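Ticket 1229
Subject: Fan trips the breaker in the packing room
Opened by: Vesela Ionescu
Assigned to: Bujar Halilović
Status: Waiting on part

The black pedestal fan behind the table cuts out when the air conditioner is running. The lights stay on. I have reset the switch on the wall panel 2 times and it tripped again after lunch. We still have the Tostari gift orders to pack, and the room gets stuffy with the door shut.

Reply, Bujar Halilović:
Please leave the fan unplugged for now. Which outlet is it on, and is anything else plugged in there?

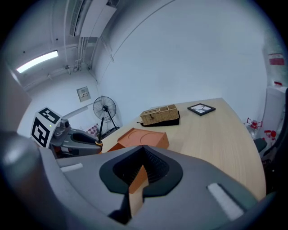

Reply, Vesela Ionescu:
It was on the outlet closest to the panel, with nothing else on it. I tried the fan by the door instead and the same thing happened after six minutes. The wicker basket and the picture frame are for the Nenow order and can be moved if you need the table out of the way. Please don't stack anything on the frame.

Reply, Bujar Halilović:
Checked on site. Air conditioner alone ran for an hour, no trip. Fan alone tripped on the high setting. The cord is worn where it enters the base. Outlet tested fine. Replacement cord ordered from Ikonen, due in December. Fan is tagged, do not use.

Reply, Vesela Ionescu:
OK. Rawan has a small desk fan we can borrow until then. Please keep the ticket open.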